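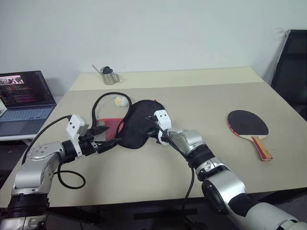

A red-faced paddle, partly tucked under its black cover.

Hand and Wrist Injury Advice Project: progress report to the Hollmann Fund

Dear Mattes Kröger,

You asked for something you could read over a cup of tea, so I've kept the tables for the spreadsheet and I'll just tell you how we've got on since May.

The headline is that 276 people have been in touch, which is more than I'd planned for and (I'll admit it) more than the phone line enjoyed. Most were hurt at work. We had a lot of crushed fingers and cuts from unguarded machines, and a fair number of people whose wrists had gone after years on a packing line. A smaller group came about hospital care: a broken wrist bone missed on the X-ray, or a tendon repair where the follow-up appointment never came through. Those files are slower and fatter and they eat my afternoons, but they're also the ones where people had been turned away elsewhere, so I'm really glad we said yes to them.

We've sent 13 of the hospital cases to solicitors. Nine have been taken on, two were turned down after a first look at the notes, and the rest are waiting for records. The two refusals were fair, I think. In both the treatment could have been better, but the injury would have ended up much the same, and it's a horrible conversation to have with somebody who can't do up a shirt. I now try to have it much earlier, at the first proper appointment, and I've rewritten our leaflet so that the bit about proving what difference the mistake made comes on page one.

Time limits are still my biggest headache! People know there's a three-year rule and assume it can wait, or they think the clock stops while the employer's insurer is being friendly on the phone. It doesn't, of course. We now ask for the accident date before we ask for anything else, and anyone inside their last six months goes straight to the top of the pile. Traston, where we hold the evening sessions, have let us stay on until half past eight, and the late slots are nearly always the urgent ones.

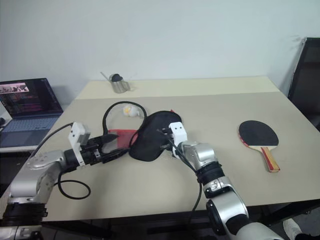 Witness statements are where I've seen the biggest change. When we started, people would write "my hand is painful and weak" and stop there, which tells an insurer next to nothing. So I go through everyday jobs with them now and ask what each one is like on a bad morning. Take a small steel cup with a looped handle: can you get your fingers through it, can you lift it when it's full, which hand do you use? Then it might be a table tennis paddle, or a fabric case with a strap. One chap had told three different people that he was managing fine, and twenty minutes of this gave us four pages, all in his own words and much better than anything I could have drafted for him.

The medical reports have been mixed. Fusari, who find the hand surgeons for us, were quick at the start and then got very slow over the summer. I've had a frank chat with them and we've agreed they'll give us a date when they accept the instruction, so at least I can tell people something. If it slips again I'll look for a second agency, and I'd want to talk to you about the cost before I did.

Gultus, the new case system, is in and working. I grumbled about it for weeks and I was wrong, mostly. The limitation reminders are very good. The letter templates are dreadful and still sign everything off as "Yours Faithful", so we're typing those by hand until the fix arrives.

Money: we're a little under on travel and a little over on records and copying. I'd like to move the one across to the other if you're happy with that, and a quick email from you would do. I'd also like to run a second evening session for the work cases, but I'd sooner get through the present backlog first and come back to you with proper costings.

Do ring if any of this needs more detail. Mornings are best, before ten if you can.

Related items
Asking for your medical records: a short guide
Accident at work: what to write down first
Hand and Wrist Project: evening sessions at Traston
Previous report to the Hollmann Fund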